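Walk the Pinport strip with me — retail folks wanted

I run a small leasing and store planning outfit called Nistdale, and I'm after people who work in shops, fit them out or look after them to join a guided walk through Pinport's main shopping strip. If you've ever stood on a footpath arguing about awning heights, you're my kind of person!

We'll start outside the old Ventura arcade, poke our heads into 6 stores (the owners know we're coming, promise) and finish at the Skistley centre, where the new food hall is going in. I'd love a mix — store managers, shopfitters, landlords, a visual merchandiser or two. Students are very welcome as well.

There are 60 places. It's free, but I do ask everyone to fill in a short form afterwards about what they'd change on the strip, and I'll be putting the answers into a report for the traders. Wear decent shoes, because there's a fair bit of hill between Ventura and the car park.
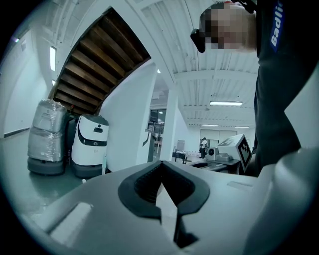 PINPORT, Sat 16 May — We meet at 10 in the morning and should be done by lunch. To put your name down, email the Nistdale office with your job, your suburb and any access needs, and put "strip walk" in the subject line. I'll write back with the meeting spot and a map.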